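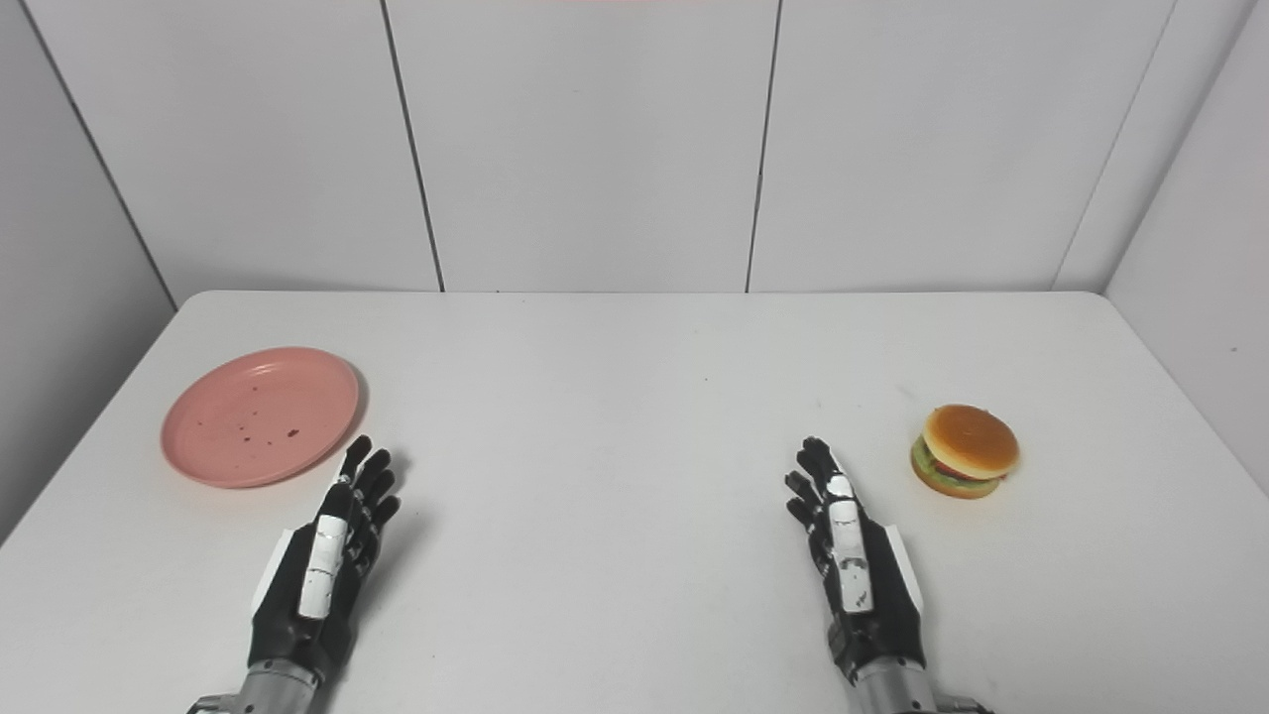
The Odley plate test is a bench procedure for comparing robotic hands. It was drawn up at the Grarnska workshop by Loukia Gkikas, who wanted a task that could be set out in a minute and repeated all day without changing any parts. It is used mainly for hands with jointed fingers fitted to a two-armed robot.

Procedure

The test uses a white table, a shallow plate and a toy hamburger. Both hands begin palm down on the table, with the plate on the left and the burger on the right. The right hand has to pick up the burger, carry it across and set it on the plate. The left hand may steady the plate but must not lift it. A run is failed if the burger is dropped or the plate leaves the table.
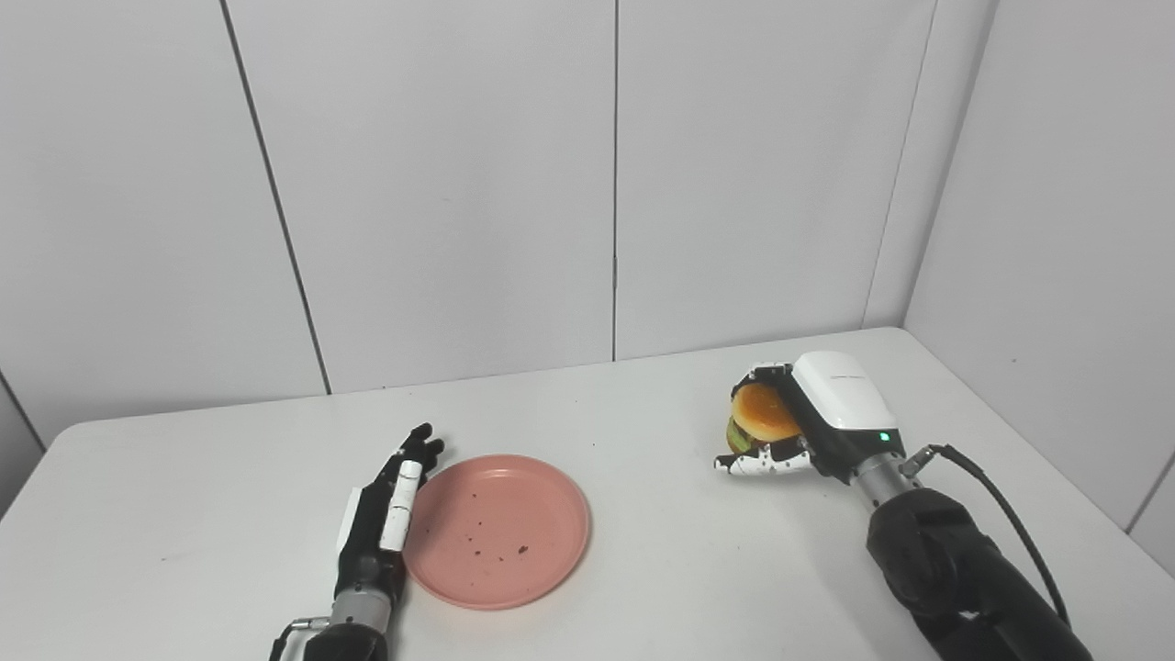
The right hand holding the toy burger, with the left hand upright beside the plate.

Scoring

Each run is marked for grip, carry and release, and the time is noted. Grip is scored separately because the domed bun tends to roll away from stiff fingertips. A hand may hold the burger upright or sideways, but it must be level when released.

Comparisons

The first full comparison set the Sastosen hand against the Taşdemir hand on the same pair of arms, with the same controller settings. It ran to 2,630 attempts, of which 339 were failed. Most of the failures came at release, when a finger caught the lower bun. A second round, begun in November, added a head camera to the controller's inputs and brought the total to 3,484 attempts.

Limitations

The test says little about strength, as the burger is light. It also favours hands with a long thumb. A version using a heavier object has been proposed but has no agreed scoring.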